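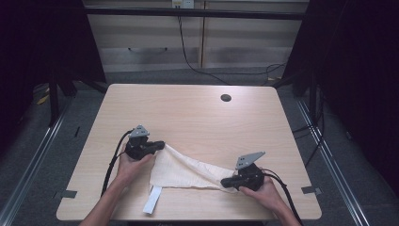
Texto: Dorottya Boros | Equipo de montaña | 12/11/24

Drakia 56, mochila para travesías de varios días

La Drakia 56 es una mochila de 56 litros hecha para rutas de dos a cinco días con tienda, saco y comida. La fabrica Vincze en su taller pequeño y nosotros la vendemos desde la temporada pasada. Yo la he llevado en tres travesías, la última con viento muy fuerte en el collado, y escribo aquí lo que conviene saber antes de comprarla.

Peso y materiales
La mochila completa pesa 1.320 gramos. La tapa superior se quita y entonces se ahorran 72 gramos. La tela es nailon con tratamiento repelente, pero las costuras no están selladas. Para lluvia de muchas horas se necesita una funda o una bolsa interior estanca, que no va incluida en el precio.

Espalda y cinturón
Hay dos tallas de espalda, M y L. El cinturón lumbar se ajusta tirando hacia delante, lo cual resulta cómodo con guantes. Los bolsillos del cinturón son algo justos: entra una barrita y una navaja, un teléfono grande no entra. Con más de 14 kilos los tirantes empiezan a molestar en los hombros, por lo menos a mí.

Acceso y bolsillos
Se abre por arriba y también por una cremallera lateral en el lado izquierdo. El bolsillo frontal es elástico y sirve para guardar la chaqueta. Las cintas laterales sujetan los bastones, y el portapiolets es doble. La Tosus, el modelo anterior, tenía un solo portapiolets y no tenía cremallera lateral; quien la conoce va a notar la diferencia.

Opinión de una clienta
«La usé en invierno con crampones y cuerda. Todo cabía, pero el cierre de la tapa se congeló una mañana y tuve que calentarlo con la mano.» Marjorie Stockdale

Disponibilidad
Colores: verde musgo y gris. Referencia 515 para la talla M, referencia 805 para la talla L. La talla L en gris está agotada y vuelve en diciembre. Los recambios de hebillas se piden por separado, indicando la referencia de la mochila.

Productos relacionados: funda de lluvia Bellwood, bolsa estanca Bellwood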